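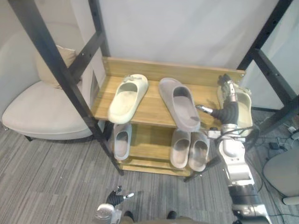
Can a robot tidy up your house yet?

Bits of it, slowly, and I wouldn't leave the room while it works.

I've been asked this by pretty much everyone since I mentioned I was going over to the Handent workshop in Vestgate. My sister wants to know if it'll do her kids' shoes. My neighbor wants to know if it does windows (it doesn't!). So I spent a morning there in June with Olanrewaju Sani, who let me stand around and ask silly questions, and I came home with opinions.

Shoes are harder than I thought. You or I just kick a slide toward the rack and nudge it straight with a toe, but a hand has to find the rim, hang on, and set the thing down facing the right way.
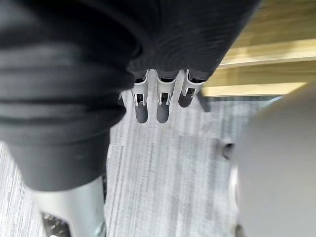

And then there's the floor. Anything low down means a long reach with the arm in its own way half the time, and I caught myself leaning sideways as if that would help. Olanrewaju told me they'd tried the shoe job 654 times this spring. I asked how many went well and got a very long "hmm."

Laundry I'm more hopeful about. I know, everybody says cloth is the worst because it never keeps its shape, but a towel doesn't mind being grabbed badly. Drop it in a basket crooked and it's still in the basket, and that's how I do it anyway.
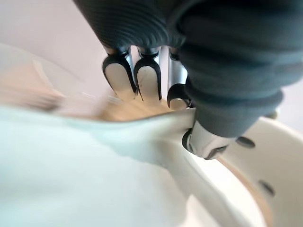
Rindby Home Tinkerers Club | Members' Blog

Ebuka Yusuf asked at the last meetup if any of us would pay for one now. I said not me, not with 26 stairs and a dog. Ask me again when it can match socks. I'm going back in the fall, so leave your questions in the comments and I'll take them with me.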